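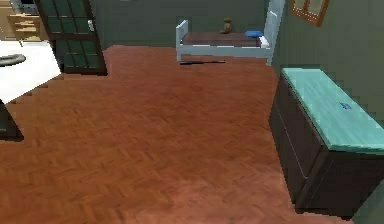 El suelo que cruje en do menor

Elogio tardío del parqué en espiga, ese pariente incómodo al que todos quieren heredar

Mi abuela enceraba el suelo de rodillas y maldecía en dos idiomas. Decía que la espiga la había inventado un hombre, y que se notaba. Murió convencida de que el futuro era el linóleo, material del que hablaba con la devoción que otras señoras reservan para los santos. De modo que cuando leo que un piso «conserva su espiga original» y que por eso cuesta lo que cuesta, pienso en ella y en lo mucho que se habría reído del anunciante.

El parqué en espiga ha tenido una vida social agitada. Fue cosa de palacios, luego de notarios, después de cualquiera que tuviera un pasillo. En los setenta lo tapamos con moqueta color mostaza, en los noventa con una tarima flotante que sonaba a caja de zapatos, y ahora pagamos a un especialista para que levante ambas capas y nos devuelva lo que ya teníamos.

Uno de esos especialistas es Yoshinori Okabe, que tiene su taller en Urnville, al fondo de un patio donde se aparca mal. Guarda allí 767 tablillas sueltas, clasificadas por tono en cajas de fruta. Le pregunté si no eran demasiadas. Me miró como se mira a quien pregunta si sobran libros.

—Rojizas me faltan siempre —contestó—. Todo el mundo las quiere rojizas y luego les pone una alfombra encima.

Okabe cobra por visita antes de tocar nada, y la visita consiste sobre todo en caminar. Recorre la casa en calcetines, con las manos a la espalda, y va diciendo «aquí», «aquí» y «aquí también», mientras el propietario palidece. Un crujido junto a la ventana puede ser un rastrel cansado. En medio del salón suele deberse a un invierno de calefacción excesiva, diagnóstico que ha provocado más de una discusión conyugal en su presencia.

La restauradora Mitsuko Amano, que compartió con él la obra de la antigua pensión Kamata, es partidaria de dejar los crujidos en paz. En aquel edificio había 26 habitaciones y ninguna sonaba igual. La dueña sabía, desde la cocina y sin levantar la vista del periódico, qué huésped volvía a las tres de la mañana y en qué estado. Cuando propusieron silenciar el pasillo, se negó en redondo.

Amano y Okabe discrepan también en el acabado. Ella aplica aceite, él barniz, y ninguno pisa la obra del otro sin suspirar. El barniz dura más y se raya peor; el aceite se repara con un trapo, pero exige acordarse de que uno tiene suelo. La casa Husach vende un aceite que promete secar en una noche. Yo lo probé en septiembre y dormí dos en casa de mi hermana, que tiene baldosas y no dejó de mencionarlo.

En cuanto al precio, cada cual se consuela como puede. A mí me presupuestaron 1.910 euros por lijar y reponer un dormitorio nada señorial. Un vecino de la calle Asari presume de haberlo hecho él mismo por 300, alquiler de lijadora incluido, y es cierto que su suelo ha quedado precioso, siempre que se mire desde la puerta. Más adentro tiene unas ondulaciones que él llama carácter y en las que su nieta echa a rodar canicas.

Yo acabé aceptando el presupuesto. Pedí, eso sí, que respetaran la tablilla suelta de al lado de la cama, la que avisa cuando el gato viene a exigir el desayuno. Okabe la dejó como estaba y me la cobró igual.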